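Leave the pans out

Second half of September and the house magazines are at it again. Clear surfaces. Everything behind a door. I had one through the letterbox from Plikano, the fitted kitchen people, 64 pages of it, and not a single pan on a single hob from front to back. One lemon, in a bowl. Who is cooking in these rooms. Who is making toast even.

I want to speak up for the pan that lives on the stove.

Quick history, as I've got to be out of the house by two. My mother put everything away. Washed, dried, stacked in a low cupboard with the door that stuck, largest at the bottom, and a sheet of kitchen roll between each one so they wouldn't scratch. To fry an egg you got down on your knees. You lifted out the soup pot, the steamer, the milk pan, the thing for jam, and there at the bottom was what you wanted. Then all of it back in. Then the egg. Then all of it out again after. She did this for 40 years and I did it for a fair few myself before it dawned on me that I was eating a lot of cold suppers purely out of dread of the cupboard.

So now they stay out. A frying pan and a lidded one. Those are the ones I use and the others can rot.

Arguments against, I have heard them all. Grease settles on them. Well yes, a bit, if you leave them a fortnight. If you use a pan every day it gets washed every day, and the one that goes grubby is the one at the back of the cupboard that you haven't looked at since the spring. I pulled out a Metar casserole last October and there was a film on it you could write your name in. In a cupboard! With the door shut!

Second argument, it looks messy. Messy to who. A stove is a place for pans the way a hook is a place for a coat. We don't say the hall looks messy because there's a coat in it (all right, some people do, and they've got a cupboard for that as well, and you've never seen anyone stand about so long in a cold hall as in those houses).

Third, crumbs. This one has something in it. Grates catch everything. You lean over with the bread knife and there it goes, down between the bars, and with pans sitting on top you're less likely to lift the lot off and wipe. I don't have a good answer. I wipe on Sundays, sometimes. The food still tastes of food.

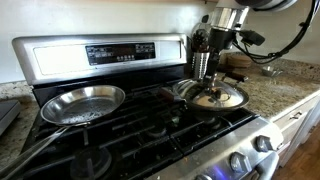
Kontogiannis wrote in after my last piece to say that steel ought to be seen, that a domed lid with a shine on it is a nicer thing to have in a kitchen than any vase, and that anyone who shuts it in the dark should be made to explain why they bought it. The same letter went on to say that I was wrong about the grates, and that a person who can't lift them off once a week has no business giving advice. Fair. Stung a bit.

But the first point stands and it's one I'd missed. We spend good money on these things. My Grinus frying pan cost more than my shoes, and I bought the shoes for a wedding. I polished it the first week. I dont polish it now, it has spots on it most days from being left to dry on its own, and I like it better for that. A thing in use has marks. Shops wipe theirs down for you to look at and you take it home and it stops being a shop pan, and about time.

Also, and this is the bit the tidy crowd never get to, what you can see is what you cook. Pan on the stove, onions on the side, you're halfway to dinner before you've taken your coat off. Pan in the cupboard and you think about it. Thinking is fatal at half past six. Thinking is how you end up with crackers.

I did once try the halfway house. A rail on the wall, 50 quid with the hooks, everything hanging in a row like in a restaurant. Lids won't hang. Lids have never hung. So they went in a drawer and the drawer wouldn't close, and the pans banged into each other every time someone shut the back door. Took it down after a month and filled the holes with toothpaste. Don't do that either, it goes yellow.

I'll give the other side this much. If your kitchen is tiny and you need the top of the cooker to chop on, with a board over it, then fine, put them away, needs must. And if you've small children then handles turned in and the front clear, always, no argument from me. Back rings are made for it. Mine sit at the back anyway as I kept catching my sleeve on the long handle and flinging the thing across the room. Twice in one week. The second time had sausages in it.

What I won't have is being told it's a moral matter. That a bare hob means a calm mind. I've known people with bare hobs. Roughly half of them were a bag of nerves, and it was mostly about the hob. They'd hover while you made a cup of tea. They'd have the cloth ready.

Leave the pans out. Put the lid on one of them if you've got company, it looks like there's something in it and they'll stay longer, or go sooner, depending what they think of your cooking.

The Plikano thing has gone in the recycling. I kept the page with the lemon, there was a phone number I needed written on it.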